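Purkow grasp planner, a review after one winter of use

I put off trying Purkow for ages (I was very attached to my old scripts, creaky as they were), but Haris Rana at Moswood kept on at me about it and I finally gave it a Saturday. I'm so glad I did! Installation took 40 minutes, most of that my own fault for mistyping a path, and the calibration wizard is the friendliest I've met from Bristbridge or anyone else.

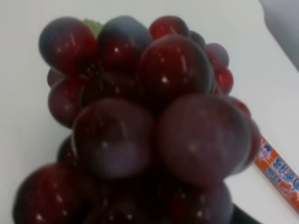
Segmentation is where I'd expected Purkow to fall over, and for the most part it's lovely. You feed it the wrist view, it proposes masks, and you can nudge the boundaries with the mouse before the planner takes over. Fruit is my favourite test. Dark red grapes pressed up against each other, with that dusty bluish bloom and little white highlights on the skins, are a fair old challenge for any mask, and a bright orange wrapper lying beside the bunch on a white table is about as easy as it gets, so I like having both in view when I'm fiddling with the thresholds.

My grumbles are small ones. The colour picker forgets its settings whenever you switch profiles, and the log viewer gets terribly sluggish past 573 entries. The manual could do with a proper index too, though the chapter on planner timeouts is a good read with a cuppa.

Four stars from me, and I've already renewed the licence.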